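Okay, my first-ever long thread, so bear with me. I finished my last shift as a home health aide on the maternity side in May, and people keep asking me what I miss. The short version is the driving. Here comes the long version.

1/ I worked out of the Jadmont clinic, visiting families in the first six weeks after a birth. Weigh the baby, check on mom, look at the stitches, ask about sleep, drink whatever they handed me. I did that for 23 years and I never once got bored of the first ten minutes in a new house.

2/ I was not a nurse. People assume I was and I used to correct them every time, and then I got tired and only corrected the ones who wanted medical advice. I was trained by nurses, I reported to nurses, and I called a nurse from a lot of driveways.

3/ The nurse I called most was Piret Dambrauskienė. If you had a baby anywhere near Lūse in the last couple of decades, you probably heard her on the phone telling you to take your temperature again, properly this time, and no coffee first.

4/ She taught me to look at the kitchen sink before I looked at the baby. A full sink is fine. Everybody has a full sink. But if there was only a baby bottle in there and nothing a grown-up would eat off of, I asked mom what she'd had today. You would not believe how often the answer was crackers.

5/ So I started carrying food in the car. Bananas, peanut butter, the good kind of granola bars. This was against some rule or other. My supervisor at the time knew and used to leave a bag of oranges on my desk without saying anything about it.

6/ My car for most of those years was a gray station wagon with a door that only opened from the inside. I climbed across the seat in the snow, in a skirt, in front of a lot of new fathers. They were very polite about it.

7/ The clinic at Jadmont was tiny when I started. Two exam rooms, one bathroom, a scale that we had to zero by hand. We had a wall phone with a cord so long you could answer it and still reach the vaccine fridge (and I did, more than once).

8/ Then we merged with the Grirkell practice and got a proper schedule, and the first thing the schedule did was give me a visit every forty minutes. Have you ever tried to get a scared nineteen-year-old to tell you what's wrong in forty minutes, including parking? I went over every day. I got a letter about it. I still have the letter, it's in the drawer with the takeout menus. 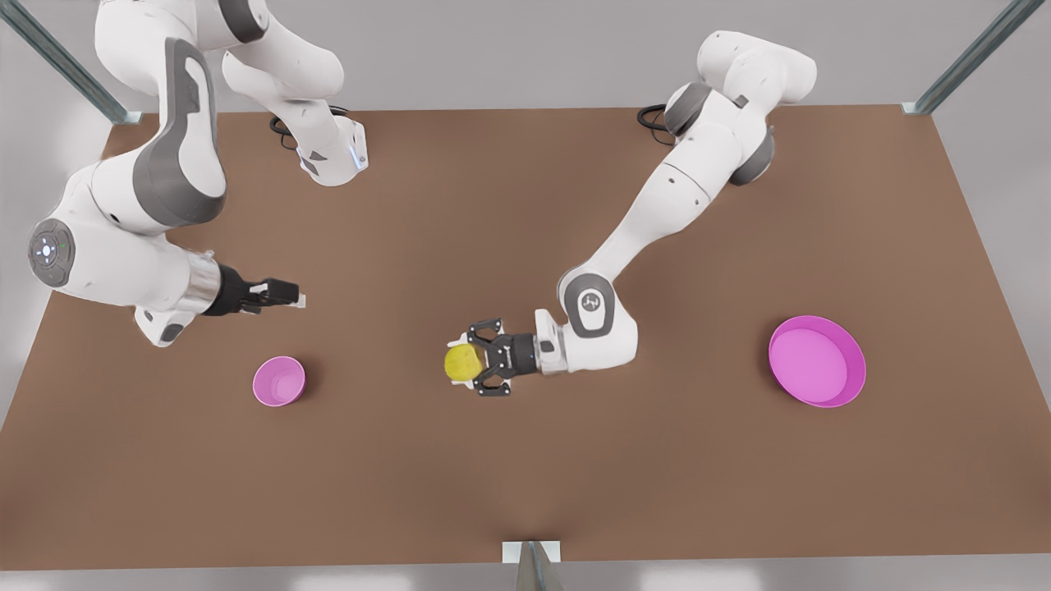
9/ Alvar Öberg just replied to part 8 and I'm pasting it in so it doesn't get lost: You were over an hour at our place and my wife still talks about it. She had a fever and hadn't told me or her mother. You got it out of her while you were folding towels. Please don't apologize to anyone for running late.

10/ Well, now I'm crying at the computer, thanks Alvar. I remember those towels! They were green and there were so many of them.

11/ He's right about the folding, though. It's the best trick I have and I'll give it away for free. If you want a tired person to talk, don't sit across from them with a form. Fold something. Dry something. Look at your hands. They'll start telling you things around the third dish towel.

12/ I did the same with dads. Dads got the car seat. We'd be out in the driveway fighting with a strap and he'd say to the strap, "She cries when she thinks I'm asleep." And then we'd go in and I'd know what to ask.

13/ Some of you asked about the hard visits. I had them. I'm not going to tell those stories because they belong to the families. I'll just say that when a family lost a baby, we still went. Same six weeks, same visits. Mom's body doesn't know the difference and her milk comes in anyway, and somebody has to be there who'll talk to her about it in plain words and say the baby's name.

14/ Piret did most of those with me. Afterward we'd sit in my car outside the Clitetti bakery and split a roll and not say much. Then she'd go, "Right. Who's next?" and I'd look at my list.

15/ Happier stuff. I kept a notebook of first names, just first names, no addresses or anything. I started it in my second winter because I was scared of mixing people up. The last entry is number 3408. She's a Josephine and she slept through the entire visit, including the heel check.

16/ One year we had 431 visits in the first quarter alone between the two of us who did the Lūse side, and a flu going around on top of it. I ate dinner standing up from January till the snow melted. My own kids learned to make grilled cheese that year. One of them learned to put out a small fire, too.

17/ Someone asked what changed the most. Phones, easily. When I started, new parents had a list of questions on the back of an envelope. By the end they'd had a whole night of reading other people's worst stories at 3 a.m. and they met me at the door already sure of something terrible. I spent a lot of my last few years just saying, "Okay, put that down for a minute and show me the rash."

18/ It was nearly always baby acne. When it wasn't, I called Piret.

19/ The other thing is that people go home sooner than they used to, and with less family around. I met so many moms whose own mothers were a plane ride away. You can't fix that with a visit but you can stay for the second cup of tea. I wish the schedule had a box for that.

20/ The clinic threw me a party and I was told there'd be cake and a few people. They'd written to the families! There were 300 people in the parking lot at one point — I know because the fire marshal was one of my dads and he made them open the side gate. A kid taller than my husband bent down and told me I'd taught his mom how to give him a bath.

21/ I did not have anything clever to say to that. I asked if he was eating enough.

22/ What I'm doing now, since you asked: sleeping until seven. Growing beans, badly. I still wake up thinking I've missed a visit, and I lie there going through street names until I remember I don't have a list.

23/ And on Thursdays — no, I'm not going to promise a day, my knees decide. But some mornings I go sit in on the new parents' group at Jadmont and fold the burp cloths. There's a big basket of them and they never end. If you've got a little one, come by after ten. Bring a question or don't.

24/ Replying to a few of you at once: yes, I'll post the banana oatmeal recipe, it's on the back of a seed packet somewhere. No, I don't have Piret's number to give out, she'd have my head. And to the lady who asked if her baby's hiccups are normal, yes, very, but if you're worried please call your own nurse and don't wait on me, I only check this thing after supper.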